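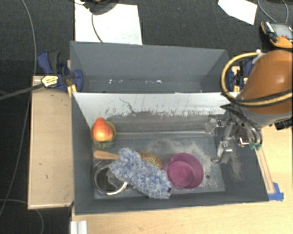

4. Charging and first use of the lantern

Applies to the Jurka camp lantern, both versions. Notes in this section are by Heledd Humphreys, who tested the settings for the Grireo edition of the guide.

4.1 Charging

1. Unscrew the base cap and pull out the battery tab. Throw the tab away.
2. Plug the cord into the port under the rubber flap. Push until it stops.
3. Leave the lantern switched off. The light by the port is red during charging and green when full.
4. Close the flap with your thumb, all the way around.

Note: The box says "fast charge." Plan on leaving it overnight anyway. The green light also tends to come on early, so I give it another hour before I believe it.

Caution: Do not charge the lantern inside a sleeping bag, a stuff sack or a closed car.

4.2 Choosing a brightness

1. Press the button once for low (200 lumens).
2. Press again for high (700 lumens).
3. Hold the button for 2 seconds to turn the lantern off.

Note: High is the number printed on the front of the box. It steps down by itself once the housing warms up, and there is no setting to stop that. For cooking or reading, low is plenty. If you were sold this lantern on the high setting alone, try it on low for an evening before deciding whether to keep it.

4.3 Hanging

1. Fold out the hook and turn it until it clicks.
2. Hang the lantern from a loop or line that can hold its weight – the heavier version is 148 grams without the strap.
3. Tug it once. If the hook turns freely, it did not click.

Caution: The magnet in the base is meant for flat steel. It will hold on a curved tent pole for a while and then it won't.

4.4 Rain

The lantern is splash resistant with the flap closed. "Splash resistant" is the maker's wording and I would not stretch it to mean a night in a downpour. Bring it under cover. If water gets past the flap, switch off, open the base and let everything dry before charging again.

4.5 Spare parts

Drastumar caps fit this base. Maillard caps look the same but have a different thread, whatever the listing says. Do not force them.

For strap replacement, go to section 5.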